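Skuvura

About | What we do | Who's here | Working with us | Find us

About us

We show robots how to do things. A person sits down, takes hold of the controls, and does the job through the robot's hands until the job has been done well enough, enough times, that the robot can be left to try it alone. Then it tries it alone, and we sit down again.

Skuvura has been at this for longer than we expected to be allowed to. We work mostly on small assembly jobs: boards into housings, covers onto boards, connectors into the places connectors go. If it's smaller than your palm and somebody at your company has a sore thumb from it, you're the sort of customer we get.

How we started

Henryk Krawczyk and Treasa Ó Gríofa met at Stondell, where Henryk programmed arms the old way, point by point, and Treasa was the person who told him the points were wrong. She ran the bench next door and had been seating parts by hand for years. One afternoon she got tired of explaining what "a bit softer" meant, put her hand over his on the jog handle, and moved it herself. The part went in. Henryk wrote down the numbers, tried them again on the next part, and it didn't go in, and that was more or less the founding of the company.

What he'd missed was everything she did between the numbers. She'd come in at a slight tilt, felt for the edge, backed off, and gone again. She couldn't have told you she did any of it. So they stopped writing numbers down and started recording her.

They left Stondell in May of the following year, on good terms, with one secondhand arm and a loan from Treasa's sister that has been paid back (she reads this page).

The first customer was Ustine, who make control units for greenhouse vents and wanted a shield put on a board. We quoted them a price that makes Henryk leave the room when it's mentioned. The job took most of a winter and 1273 demonstrations, and the robot came out of it able to do one thing. Ustine are still with us. It can now do four.

What we do

There are two ways we teach a robot and we use both.

The first is by hand. You put the arm into a mode where it goes limp and agreeable, take it by the wrist, and walk it through the motion. It's good for big, plain moves and for finding out early that a fixture is in the wrong place. It's less good for fine work, partly because your own hands are in the way and partly because an arm that weighs more than your dog has its own ideas about momentum.

The second is by remote. The operator sits at a desk with a pair of lightweight handles, and the robot copies what the handles do. The operator watches through the robot's own cameras, including the one at the wrist. We're fairly strict about that. If you let people stand up and peer over the fixture they'll do a lovely job using information the robot doesn't have, and you'll have taught it nothing except that humans cheat.

Each run is saved with the camera views, the joint positions, and how hard the fingers were closing. Bad runs are marked and kept. A robot that has only ever seen things go right has no idea what to do when a part catches on a rim, and parts do catch on rims. Some of our most useful recordings are of Declan fumbling something and getting it back.

On most new jobs we ask for 1000 good demonstrations before we train anything we'd show a customer. Smaller numbers work in the brochures. When we get there we train, test, find out which part of the task we hadn't really shown it, and go back to the desk for that part.

What we don't do

We don't do warehouses, kitchens, or anything that walks. We were once asked to teach an arm to fold napkins for a trade show and we still find napkins.

We don't promise dates for the last two percent. The first stretch of any job goes quickly and makes everyone happy, and there's usually a meeting at that point where somebody asks whether we could just ship it. We'd like it noted that we have lost business by saying no, and that some of it came back.

We also don't sell arms. You buy yours from whoever you like, and we'll tell you politely if we wish you hadn't.

Who's here

Treasa Ó Gríofa, co-founder. Runs the operators and trains every new one herself. She has final say on whether a demonstration was any good, and an unsettling ability to tell who recorded it from the wrist camera alone.

Henryk Krawczyk, co-founder. Looks after the models and the budget, and speaks of both in the same tone of voice.

Rónán Ó Dubhghaill, fixtures. Designs and prints the things that hold the other things. He believes that most learning problems are holding problems, and he's right often enough that we've stopped arguing until after lunch. The gray plastic all over the building is his.

Declan Flanagan, senior operator. Came to us from repairing hearing aids. Patient with parts, less so with the label printer.

Jarlath Ó Dálaigh, customers and installation. The voice on the phone. If your cell has stopped at an awkward moment, Jarlath will ask you whether anyone has moved a lamp. Somebody has usually moved a lamp.

A few thoughts on small metal parts

Prospective customers tend to ask what's hard, expecting to hear about artificial intelligence. It's glare. Thin sheet metal throws light straight back at a wrist camera, and a part that was plain silver at nine in the morning is a yellow blaze by mid-afternoon. You can black out the windows, and for a while we did, and morale was what you'd imagine. These days we leave the daylight in and record at all hours, so that the model has met the part in every mood.
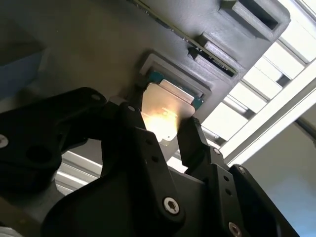 The other hard thing is how little room there is. Two fingers have to hold a thin piece firmly enough that it doesn't swing and lightly enough that it doesn't bend, and they have to do it without covering up the one edge the operator needs to see. Our people end up with strong views on fingertip pads. There's a drawer of rejected ones, and new operators are encouraged to go through it before proposing a design, as theirs is probably in there.

Then there's the approach. Most beginners go straight at the target. Treasa teaches them to arrive late and a little crooked, touch, and let the part tell them where it is. It looks hesitant on playback. The robot picks up the hesitation along with everything else, and visitors sometimes ask us if it's thinking. We let them believe so during the sales visit.

Learning to be an operator

New operators start on a practice board we call Gallagher, after the pub where Rónán sketched it. Gallagher has every fault we've ever been sent by a customer, gathered in one place. Thirty clean runs in a row and you move on to real work. Miss one and the count goes back to zero, which has led to some language that we've asked people to keep off the audio.

You don't need an engineering background. We've done well with people who sew, people who tie fishing flies, and one retired dental technician. We've done less well with people who are very good at video games, who tend to be quick, and whom Treasa has to slow down for a month or so before they're any use to her. Sessions at the desk are short and the breaks are real. Tired hands make tired data, and you find it in the training later when it's expensive.

Working with us

Send us a box of parts. Send the bad ones as well, the ones from the bin with the burr on the edge, since those are what your line will be giving the robot on a wet morning in any case. Tell us who does the job now and, if they're willing, let us spend a day watching them. We'll buy lunch. The person who does the job now generally knows more about it than the drawing does, and we like them to be paid for the day.

After that we'll tell you whether we think it can be taught. Sometimes the answer is that you need a better tray, in which case Rónán will draw you one and be smug about it.

Find us

We're in Unit 1835, at the back of the estate, past the tile place. The sign still says Skuvura Fixtures from a period when Rónán was in charge of the sign. Ring the bell twice. One ring is the compressor.

Visitors are welcome by arrangement. Please don't lean on the rails.

Page last updated 8th December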